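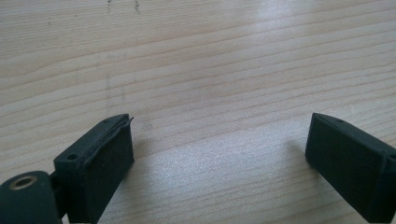 *Belleck, June*

## 4. Oiling and Waxing Your Cindau Tabletop

Welcome back, and well done for getting the legs on! Now comes the part most of our customers end up enjoying, so put some music on and give yourself a free afternoon (the oil likes to take its time, and you may as well too).

1. Wipe the top with a barely damp cloth and let it dry fully.
2. Sand lightly with the fine pad, always going along the grain.
3. Pour a little oil onto a lint-free cloth and spread it thin. Thinner than that, even.
4. Wait 20 minutes, then wipe off whatever is still sitting on the surface.
5. Leave overnight and repeat once, then buff in the wax.

**Note:** Small dark marks in the wood can be left alone. Please don't chase them with the sander, as you'll only make a dip that catches the light every evening at supper.

**Caution:** Oily cloths can heat up and catch fire by themselves. Lay them flat outdoors to dry, and never ball them up in the trash.

If you run short of wax, ask Rosimeire Xavier at the parts desk for item 53, and she'll gladly send a tin along.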